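Retari Shape and Board Set – Data Card

Version 3. Maintained by the Kisska Collection Office. Last revised in January.

Summary

The Retari set is a record of small solid shapes placed on a wooden board. It contains 479 layouts, each with a plan, a written entry and the name of the board used. The set was prepared for teachers of early geometry and for designers of table-top teaching materials. It may also be of use to anyone who needs a consistent account of how simple solids are grouped and spaced on a flat surface.

This card covers the contents of the set, the care of the boards and shapes, and the terms under which copies may be made. It should be kept with every copy.

Contents

layouts.csv – one row for each layout, with board, shapes, colours and remarks
plans/ – one plan for each layout, seen from directly overhead
boards.txt – notes on the boards, including grain, seams and edge wear
shapes.txt – the list of shapes, with their colours and surface finish
changes.txt – corrections made between versions

Of the 479 layouts, 151 use a single colour throughout. The remainder combine two or more. Colour names are kept plain: red, blue, yellow and green. Shades are not recorded, as earlier versions showed that two people seldom agreed on them.

Boards

Two boards are held, known as Cellar and Arabzadeh after the rooms in which they were first kept. Both are listed in boards.txt. A board is always entered by name, and the side facing up is marked A or B.

Pale boards are preferred for layouts with strong colours. Maple serves well, although its grain can be lively, and the seams between glued strips should be noted in the entry wherever a shape stands on or across one. A seam is a convenient line for placing shapes, and layouts made by different people tend to drift towards it. Those entering new layouts are asked to bear this in mind.

A red cylinder and a red block on the maple board, which rests on blue pegboard, give the sort of single-colour grouping found throughout the set. The cylinder is short, with fine grooves on top, and the block has angled faces and sits further back.
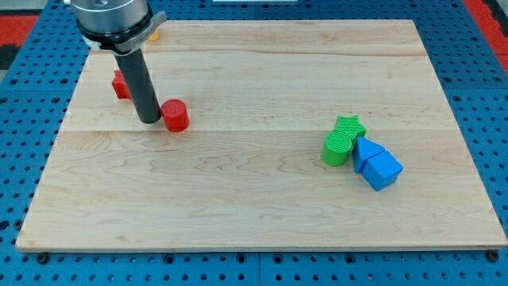 Shapes

Each shape is entered by its general form first and its finish second, for example "cylinder, grooved top". Where the form is in doubt, the word "block" is used and the number of visible faces is left blank. Shapes with chipped corners remain in use but carry a mark in shapes.txt.

Spacing

Gaps between shapes are entered as touching, near or apart. "Near" means that the gap is narrower than the smaller of the two shapes. Measured distances were dropped after version 1.

Care

Boards are wiped with a dry cloth and stored flat. They should not be leaned against a wall, and nothing should be stacked on them. Shapes are kept in trays by colour.

Known gaps

Layouts 1 to 200 were entered before the side of the board was recorded, and this column is empty for them. Green shapes are few. Tall shapes appear mostly towards the back of the board, and users studying placement should allow for this.

Terms

Copies may be made for teaching and study, provided that this card is included. Corrections should be sent to the Collection Office with the layout number – entries without one cannot be traced.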